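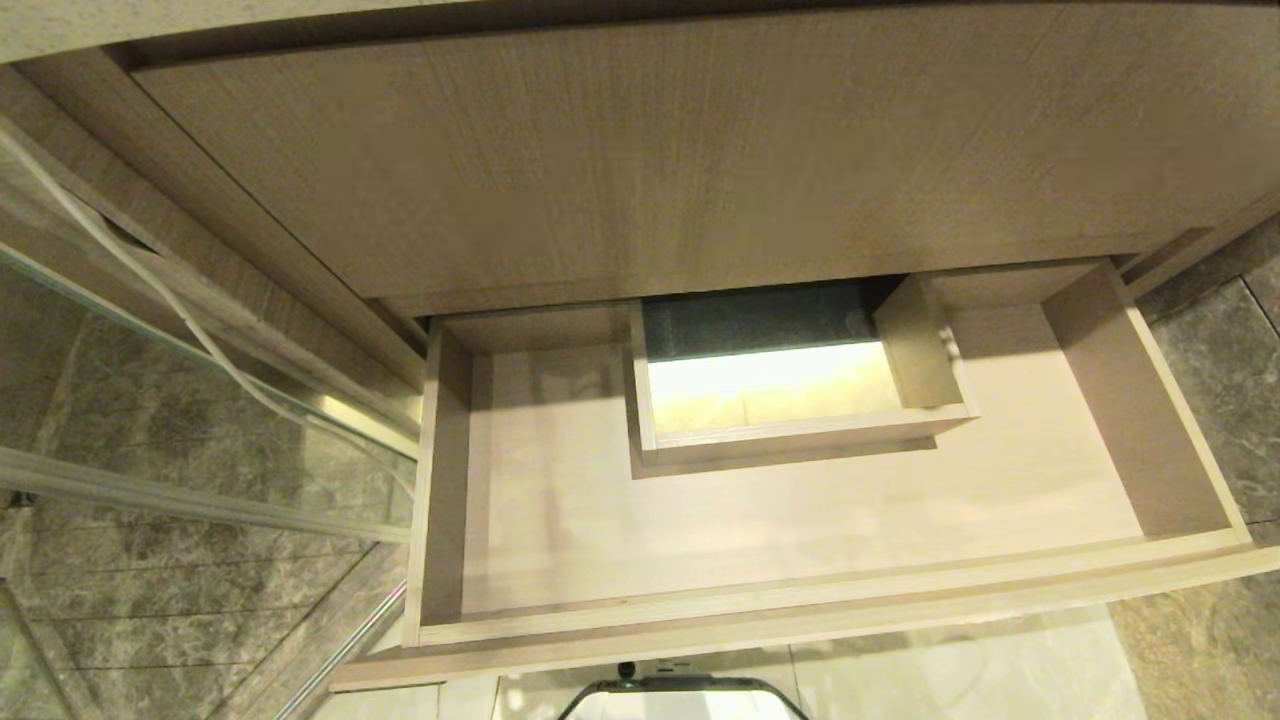
Vanity drawer with plumbing notch, empty.

Datasets > Household Storage > Bathroom > Protstead Drawers

# Protstead Drawers: Data Card

7/31/21, by Slamet Goh

Welcome, and thank you for taking the time to read this before you download anything! Protstead Drawers is a small collection of pictures and notes on bathroom vanity drawers and the things people keep in them. It grew out of my own struggle with the drawer under our sink (a losing one for many years), and then it got bigger when friends and neighbors let me look into theirs. There are 547 pictures in the set, taken in 10 bathrooms, and every one of them has a short text note to go with it.

## What the collection is about

Kitchen drawers get plenty of attention, and there are whole shops full of trays and dividers for them. The drawer under a bathroom sink is a stranger creature. The drain has to go somewhere, so the maker cuts a notch out of the back, and you are left with a U-shaped space that no standard tray will fit. I wanted a record of how these drawers look when they are bare and how they look with something in them, so that anyone planning a layout can compare the two.

The vanities are mostly the wood-grain kind that you see in newer apartments, in beige and taupe. I had hoped for more painted ones, and if you have one and feel like sharing, please do write.

## Folders

- `empty/` has drawers with nothing in them, pulled open. Start with these if you care about shape and usable floor space.
- `items/` has drawers with one or more everyday things put in: hair dryers, brushes, spare soap, folded washcloths and so on. There are 222 pictures in this one.
- `notes/` holds the text files. File names match the picture names.

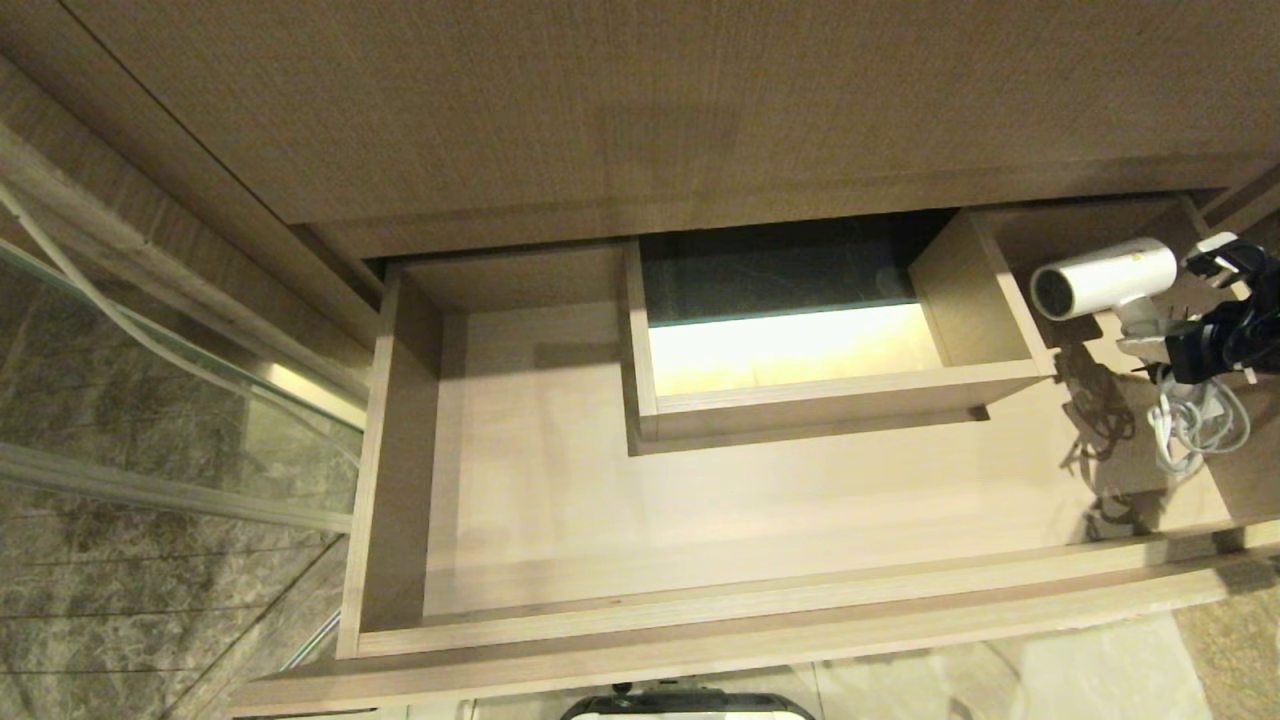
Hair dryers deserve a paragraph of their own, I think, as they were the reason I started. The body of a dryer is easy enough to place. You lay it on its side next to the notch and it more or less stays where you put it. The cord is the trouble. Loosely looped, it spreads over far more of the drawer floor than the dryer does, and it likes to ride up over the front wall when the drawer is closed. In the notes I use the word "coiled" for any cord gathered into loops, even a messy one, and "loose" for a cord that has been left to run wherever it wants. My sister thinks I should have a third word for the ones in between, and she may be right, but I had already labeled everything by then.

## How the notes are written

Each note gives the drawer's state, the things in it and where they sit in relation to the notch (left, right or in front). "Left" and "right" are always from the point of view of a person standing at the sink. Brand names of the fittings are given only when the owner knew them, so you will run across Himico and Wieser here and there and a blank in most other places.

## Known gaps

Lighting varies a good deal, and a warm bulb can make a beige drawer look almost pink, so please don't use the set to match colors. Deep drawers are thin on the ground, and only 2 of the bathrooms have a double sink.

I plan to add the linen shelves in November, along with the measurements I keep promising to the Rollgate project. Corrections to the notes are very welcome before then, even tiny ones. Send the file name and the line you would change, and I'll fix it in the next version.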